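News > Community > Ciltville

Bikness Opens Shared Office on the Mezzanine at Ellery Building

CILTVILLE, 18/10/2024 -- Bikness, the nonprofit that manages the Ellery Building, has opened the mezzanine level of the property as a shared office for small firms and independent workers. The new space is the last part of the building to return to use following a renovation carried out by the design and construction firm Caltomance.

The project covered 2,629 square feet on two levels, joined by an open staircase. Under the previous tenant the upper level was divided into closed rooms and used mainly for records storage. The partitions have been removed, and the mezzanine and the lower level now form one open-plan office with white walls and a plank floor.

"Our members asked for a place where they could sit down and work without signing a long lease," said Mahtab Ebrahimi, executive director of Bikness. "They also asked for more daylight. The old rooms had very little of it, and we made that the first item in the instructions to the designers."

Caltomance was selected in a competitive process and worked to a plan approved by the Bikness board. The firm kept the general layout of the two levels and concentrated on the floor, the railings, the lighting and the furniture. Cengiz Aydoğan, who led the design, said the railings had taken up more of the schedule than any other single item. Black metal posts with horizontal rails were chosen for the long run beside the work area, and they are topped with a dark wooden handrail.

"People lean on a railing and they talk across it," Aydoğan said. "The handrail was worth the extra time in the shop."

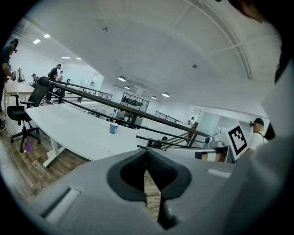
The upper level is furnished with white desks, among them a large curved one, and with black mesh chairs on casters. Desks are not assigned. Members are asked to clear the surface at the end of each visit and to return chairs to the desk from which they were taken. Mugs are provided and should be carried back to the kitchen on the lower level, where a dishwasher is run each evening.

Bikness has set a limit of 37 members for the first year. Shahram Jafarzadeh, who oversees membership, said the figure was based on the number of people who could use the two levels comfortably on a busy morning. Applications from residents of Ciltville will be considered first, and any remaining places will then be offered to applicants from neighboring towns. A waiting list will be kept.

Members may bring visitors for meetings and demonstrations, provided the front desk is informed in advance. Conversation is permitted throughout the office. Those who need quiet for a call are directed to the 2 small rooms beneath the stairs, which may be reserved for up to an hour at a time.

The floor will be cleaned nightly with a dry method. Bikness has asked members not to drag furniture over the planks and to keep bags and personal items out of the walkway beside the railing -- a condition also set by the building's insurer. Items left on the floor at closing will be taken to the front desk and held there until the end of the following month.

Furniture from the former storage rooms was offered to local groups before work began. Filing cabinets and shelving went to the Ciltville school office, and the remaining tables were placed in the ground-floor meeting hall, where they are still in use. A one-time grant of $2,000 from the Ellery tenants' fund paid for the lamps in the call rooms.

Ningsih Tjoa, who represents the building's tenants, welcomed the opening but said her group would continue to raise the matter of sound. With both levels open to each other, voices on the lower floor can be heard on the mezzanine. Caltomance has agreed to take measurements during October and to report on whether acoustic panels are needed along the rear wall.

The office is open from 8 a.m. to 7 p.m. Tours may be arranged with Mojtaba Asadi at the Ellery Building front desk. Membership forms are available at the same location and must be returned in person with proof of address.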